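Zamska nursery switches bedding range to peat-free compost

October 21, 2023

Zamska, the wholesale nursery that supplies bedding and pot plants to independent garden centres, has moved its whole spring bedding range to a peat-free growing mix. The first trays potted in the new mix went under glass in September, and delivery to shops starts in the new year.

The mix is made by Hasmont and consists of composted bark, wood fibre and coir, with a small amount of loam added for pansies and primroses. Zamska tested it on 1404 trays across 14 varieties before making the change. Root growth was level with the peat control in 12 varieties. Two, a trailing lobelia and a dwarf snapdragon, were slower to fill the cell and will be held back for a week longer before sale.
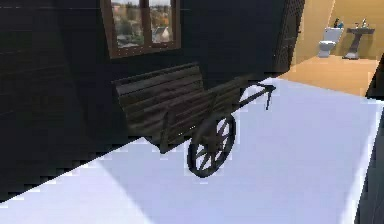

Watering was the main difficulty. Wood fibre dries at the surface while the lower half of the cell is still moist, and staff used to judging peat by colour tended to water too soon. The nursery now weighs a sample tray from each bench and waters by weight. Feed has also been changed - the liquid feed carries more nitrogen in the first three weeks, as the fibre takes some of it up while breaking down.

Garden centres will need to adjust as well. Zamska is sending a one-page care sheet with each order, advising little and often from below where benches allow, and no top watering in full sun. Trays keep their present size and price code. The Brera garden centre, which took around 1000 trial plants this year, reported slightly higher losses in the first fortnight and normal losses after that. 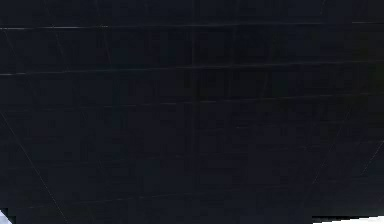
Uniyal, a smaller grower that went peat-free two seasons ago, said the care sheet should also cover storage, as bagged wood fibre mixes heat up if stacked outdoors for long and can harm seedlings when first opened. It advised using each batch within three months of the date on the bag.

Zamska said storage advice would be added before the first deliveries. Its shrubs and herbaceous perennials remain on a reduced-peat mix, with trials of a coarser grade to follow.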